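Kaltow 3 grasp planner: a month with the free tier

I wanted to like this more than I did. Kaltow 3 promises to find a workable grasp on cloth from a single wrist view, with no depth sensor.
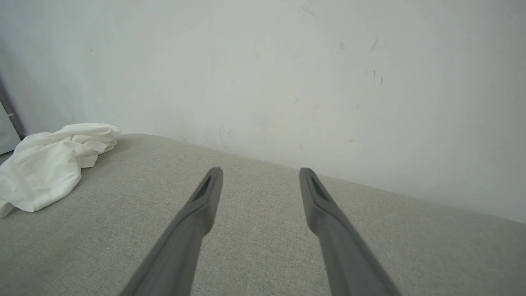 Lizeth Muñoz disagrees with me on the main point. White fabric on a pale background is the worst case for any planner, she wrote after reading my draft, and I should have scored it on colored towels first. Fair enough, but the sales page says "any household textile," and a crumpled white cloth on light gray upholstery is about as household as it gets.

Installation took most of a Monday. The package wants its own version of everything, and the setup script failed without a message until I moved the calibration file into the folder it expects. The manual puts that folder somewhere else.

I logged 3,678 grasp proposals over April. Of those, 641 landed on bare upholstery with no cloth between the fingertips, many with a confidence score above the default cutoff. Raising the cutoff got rid of plenty of them – and plenty of good grasps too. I never found a setting I trusted overnight.

What works is the replay viewer. You can scrub back to any proposal, see the mask the planner was using, and rerun it with different settings. It loads fast and hasn't crashed on me. I'd pay for that part alone, if they sold it alone.

The planner also treats wall scuffs as edges now and then. Support told me to crop the input, so I did, and it helped. Why isn't there a crop box in the interface?

Two stars for the planner, four for the viewer. If you already run Warraich, I see no reason to switch before the next release.

3 comments | Share

Contact | © Prosatville Bench Notes | Back to top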